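Chapter 6
Sharing the Aisle: Rules for Robots That Work Where People Shop 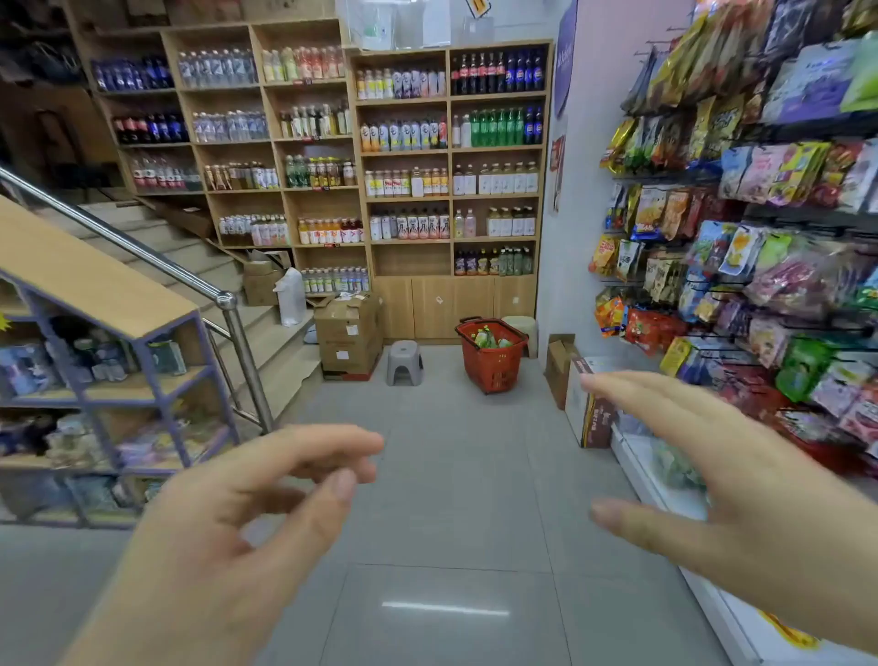
Figure 6.1 A small store seen along the aisle, with drinks on the back wall, snacks to the right and stairs to the left.

If you have come to this chapter straight from the last one, you have spent a good many pages inside factories, where the robot has its fence, its yellow line and its locked gate, and where everyone who walks past has sat through the same safety talk. I am fond of factories. I learned the trade in one, and I still think a beginner should spend a season there before going anywhere else. But sooner or later most of you will be asked to put a machine in a place with no fence at all, and the corner store is (to my mind, anyway) the best classroom there is for that.

Think about what such a store asks of us. The floor is shiny tile and it throws back the ceiling lights, and a sensor that reads light may need some help telling a bright patch from an object. There are cardboard boxes on the floor, a couple of stools, and a red basket with green bottles in it. There is a staircase with a steel handrail. None of this is bad housekeeping! It is how a working store looks on an ordinary morning, and the rules we write have to begin from that morning and leave the tidy floor plan in its drawer.

When Despina Bratu and I wrote the first version of the Duvdale store guide, we began with a long list of what the machine should be able to do. We had filled two notebooks before Precious Swanepoel, who had run a grocery counter for years, asked us what the machine should leave alone. We had hardly a line on it. The guide was turned around after that, and this chapter follows the order she gave us.

What you will learn in this chapter

How to walk a site before any machine comes through the door, and what to write down as you go
How to set a reach limit and a speed limit for a shared aisle
What to do about stairs, glass and anything stacked on the floor
Who may stop the machine, and how they should be taught to do it
How to keep a log that the next person can read

6.1 Walking the site

Every good set of rules starts with a slow walk. Go at the hour when the store is busiest, and then go again when it is quiet, and keep your two sets of notes apart. Mark every place where the floor changes height. Mark every glass surface. Measure the aisle at its narrowest point with the boxes left where you found them, and if the owner kindly offers to clear them away for you, thank them and say no.

In the worked case that runs through this chapter, a store we will call Tava, the narrowest point came out at 92 centimeters. Our rule for Tava asked for 100 before the machine could pass a shopper, so in that stretch it had to wait, arms folded in, until the person had gone by. Cosmin Pîrvu, who did the measuring, thought this would drive customers up the wall. You will find his notes on the matter in Section 6.4, along with mine, and you may side with whichever of us you like.

Next come the shelves. Bottles stand close together, and a hand that closes on one may well nudge its neighbor, so write down the spacing along with the height. Snack bags on a pegboard are light and soft and call for a rule of their own, and a cooler with a glass top should be entered in your notes as glass first and as a cooler second.

Before you read on

Visit a small store near you, buy something so as not to be a nuisance, and sketch the floor from memory when you get home. Bring the sketch to class. We will use it in Section 6.2, where we draw the first keep-out zones.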